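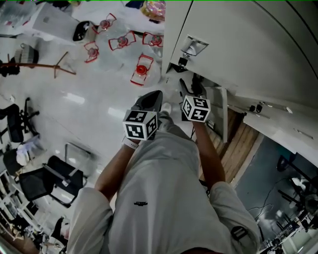 Reginald Lindqvist put it to me this way after the last talk: if a machine can sort 500 parcels without a break, why can't it get a sock out from under the dresser? He has asked me that twice now and I have owed him an answer both times. So that is the talk. Can machines do household and shop-floor chores yet.

Short answer first, for anyone who has to leave early. Some of them, in some rooms, with somebody nearby.

Opening slide stays up while I say this part. Look at the gap under the cabinet. The fingers of the right gripper are in it. A person is holding that gripper, and a person is holding the left one too, so all the judgment is still human. Only the fingers have been swapped. I want the audience to think about how much of the job is left over once you have given up your own fingers and kept your own eyes and brain. It's harder than people expect. You lose touch. You feel the cabinet through a handle.

Then the marker cubes. One on each gripper, black and white squares. A camera can work out where a cube like that is and which way it is turned, so you can get a record of the hand's path. Keep this to two sentences. At Minami I spent ten minutes on it and lost the back half of the room.

Move to the floor. Jugs with red caps, a coat stand lying on its side, office chairs, a trash bin with a bag in it, a cable across the darker floor. Ask for a show of hands: who would call this an easy room? Most people will. Then ask them to pick what a machine should worry about first. They will say the coat stand. I would say the clear things. Clear plastic and clear panels are hard for depth cameras, and there is a glass or acrylic panel next to one of the chairs. Second choice is the cable – thin, black, and easy to roll over.

PAUSE for questions here if the room is small.

Part two, the shop floor. Sondside trial. They wanted end-of-shift tidying: bins back to their places, loose stock off the floor, nothing fancy. We wrote down 34 chores with the day crew. After 4 weeks the machine could do 13 of them without a person stepping in. Say the number plainly and don't apologize for it. The ones it did well were the ones where the object had a fixed home and a hard shape. Bins, boxes, trays. The ones it did badly were cloth, bags, cords, and anything that had rolled under something.

Santosh Uniyal will be in the audience and will point out that the crew had changed how they left the room by the end. He's right. They stopped leaving cords on the floor. I count that as part of the result, and he doesn't. Let him have the microphone for a minute if he wants it.

Part three, homes. Skip the Lemano clip if we are running late. Main points:

A home has no shift end. Things get moved while the machine is working.

Low spaces are where the lost things go, and a big arm doesn't fit. A slim gripper does, but then it can't lift a full jug.

Speed matters less than people think. If it takes an hour to clear a floor while you are at work, fine. If it needs you to come home and free it from a chair leg, not fine.

Price – only if asked. The Flurnance people have their own figures and I don't want to quote them from memory.

Back to Reginald's sock. A parcel line brings the parcel to the machine, in good light, at a known height. The sock stays where it is. The machine has to find it, bend down to it, and get a grip on something soft without seeing well. I would put my money on bins and trays for now and keep a broom handle for the dresser.

Leave the contact slide up. Take the adapter home this time.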